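Griteck Tracker 3
Jaw width and tool pose from a hand-held gripper, one camera, two printed markers

Software licence, single seat. In stock, key sent by email.

What it does
Reads the square marker on each jaw plate, works out the opening, writes it next to the camera pose for every frame. No encoder, no cable to the fingers. Fisheye lenses fine, calibrate first pls.

What you get
- Tracker and calibration tool
- Marker sheets, print at 100% (not "fit to page"!!)
- Export plugin for Ukum planner
- Updates for 13 months

Needs
Linux, 300 MB disk. Camera at 59 fps or better, slower works but the width gets jumpy on quick closes.

Setup notes from Khrystyna Fedoruk, support
Plain walls and plain curtains are bad for pose. Put stickers up. Big ones, different shapes, not in a neat grid. 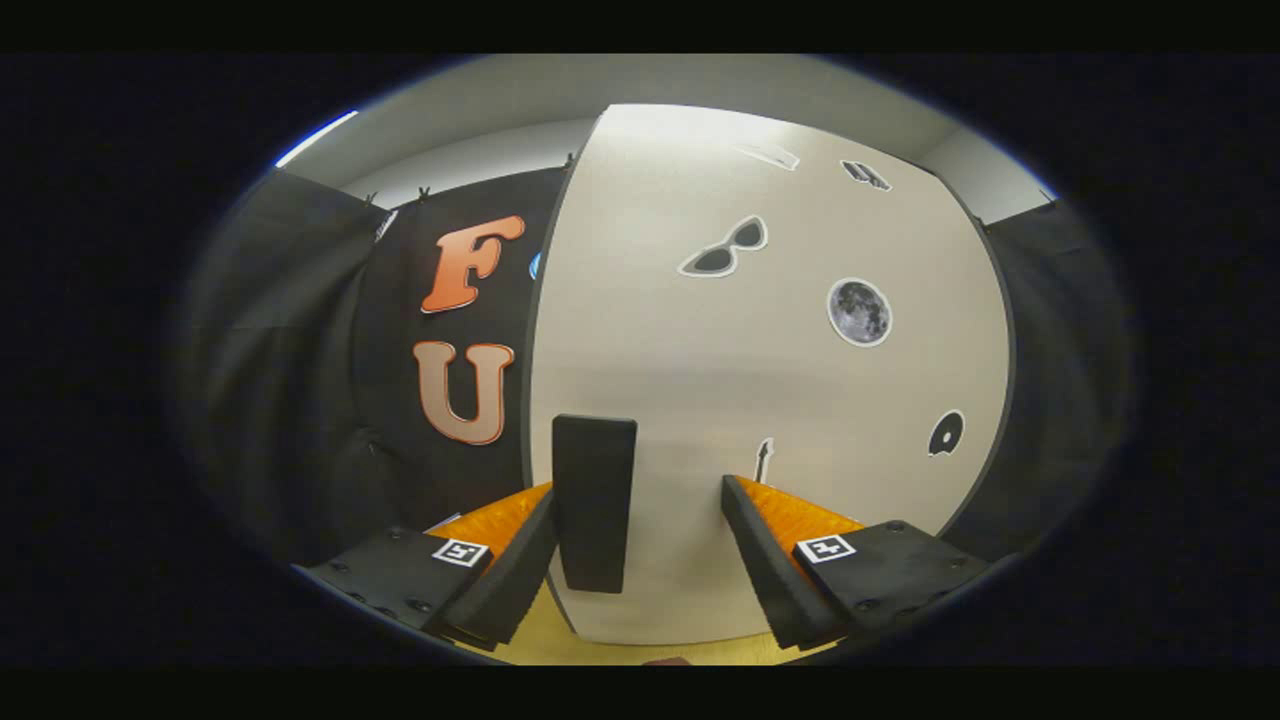 Keep both markers in view through the whole grasp, dark objects included. If one drops out, width is filled in from the other and the row gets flagged. Check flagged rows before you train on them.

Known issue: strong overhead light can wash out a marker's white border. Lower the exposure, fix is comming in the next build.

Page updated Jul 9, 2021. Volume licences, ask Matvii Sirko.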